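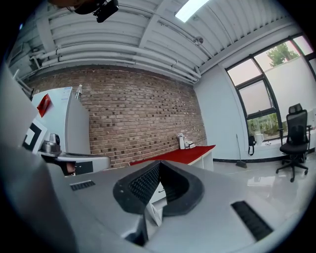
Looking out over the gripper in the brick-walled room at Sester, red-topped cabinet behind it.

Jan 25, 2022

So I finally got to see the Sester lab, and I stayed way longer than I meant to! Nanami Ichikawa runs the planning side and she let me sit at her desk while she queued up grasps. Their planner, Henis, throws out 400 candidate paths per pick, drops whatever clips a cabinet or the arm itself, and ranks the rest. You can watch it happen in the viewer — a big tangle of lines, then 10, then one.

What I really wanted to ask about was perception. Amirhossein Fallahi wrote most of that part, and he says glossy surfaces and clear plastic are still what eat his evenings (same here, so we complained together for a good while). His fix is to lean on square markers for the fixed stuff and only trust depth up close. The control loop gets a new target pose 60 times a second, and if one comes in late it just holds the last one. I'd have guessed something fancier.

My favorite bit was the replay tool. Every failed pick gets saved with its plan, and run 317 has been their regression test for ages. Nanami changed one cost weight and replayed it for me, and the elbow swung the other way entirely. I've asked if I can bring our own logs next time, and she said yes as long as I convert them first.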